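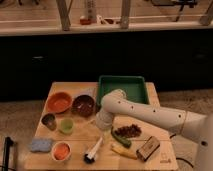 New rules for the table robots

From October 6 rules apply to everybody who works with an arm at Selen. Abbas Shirazi has written them on one page, and it hangs by the door.

The most important one is about hands: stop the arm before you move any object on the board. A pause in the program is not a stop. Keep cables away from the place where you stand, and write each stop in the log - also the short ones.

Speed limits stay the same as before. Questions and complaints go to Salim Okoth, please before the next issue.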